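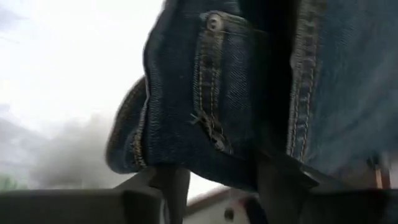 Parnon puts its name to a clothes-sorting guide, and keeps the claims small

For release: August

Parnon, the textile reuse firm, has brought out a short guide to sorting and folding clothes and household cloth at home. It is free to read, it has no app attached to it, and it does not promise that anyone's life will be changed by a tidy drawer. The firm has read plenty of guides that do promise this and remains unconvinced.

The guide, called Clarine, was put together after a summer of sorting mixed bags of clothes and linens at the firm's workroom. It deals with ordinary things: jeans, towels, thin cotton cloths, stretchy sportswear. Most folding advice is written for shirts in good condition on a wide, clear bed. Parnon doubts that many households start from there.

What the guide does suggest is a first sort by weight and weave, before any folding is done. Heavy cloth goes in one pile, thin cloth in another, and anything with stretch is kept apart. Colour comes last, if at all. Sorting by colour looks good in a cupboard, but Parnon could find little use for it after a week of people taking things out again.

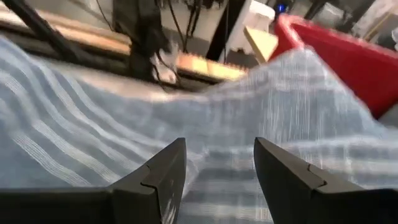
Thin striped and checked cloth beside a red bin during sorting.

Thin cloths gave the most trouble. They slide, they bunch, and they come out of a neat square the moment something is pulled from beneath them. Clarine advises folding them in half lengthwise and then rolling them loosely. This takes longer at the start. Whether it saves time later is a fair question, and the guide says so.

Parnon asked 17 households to try a draft over three weeks. The results were mixed. Most kept up the heavy and thin piles, but the rolling was dropped by more than half of them before the second week was out. The firm has left the rolling in, marked as optional, and has taken out a page on drawer dividers that hardly any of them used.

Sudix, which makes storage boxes, offered to supply the trial with matching containers. Parnon turned the offer down. A plain bin will hold clothes as well as a dear one, and the firm saw no point in testing a method that only works with new boxes.
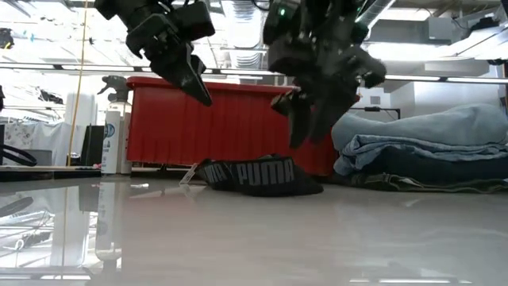
One household in the trial wrote back that the piles were fine but the stack was the weak point, as whatever you want is always at the bottom, and asked why the guide still had everything lying flat.

Parnon thinks the complaint is a good one. The final version now limits flat stacks to heavy cloth such as denim and thick towels, and asks readers to keep them low enough to lift in one go. Everything else can stand on edge. Readers with deep shelves may find that this does not work for them, and are told to ignore it.

The guide also has a section on wear. It asks readers to look over pocket seams, hems and waistbands while they sort, and to put anything with loose threads to one side for mending. Parnon is wary of the usual advice to throw out whatever has not been worn for a year. A frayed seam is a small job – often a few minutes with a needle – and a winter jumper in August has not been worn lately for a good reason.
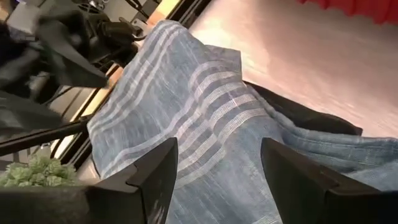
Mixed piles are where most home sorting goes wrong, in the firm's view. A bag is tipped out, the large items are dealt with, and the small or dark ones are left for later. A big blue cloth with pale stripes, bunched up in a mound, can easily have a strip of something nearly black tucked under one side, and the two will be put away together and missed for months. Clarine's answer is dull but cheap: lift each piece clear of the pile before folding it.

The guide runs to 3 pages. Printed copies are available at the Savolainen shop counter for 90 pence, which covers the paper, and the text can be read there at no charge. Parnon has no plans for a second volume, a course or a range of boxes.

Notes to editors
Parnon sorts and resells used clothing and household textiles. Clarine is the title of the guide only and is not a product line. Requests for copies should be sent to the Parnon press desk.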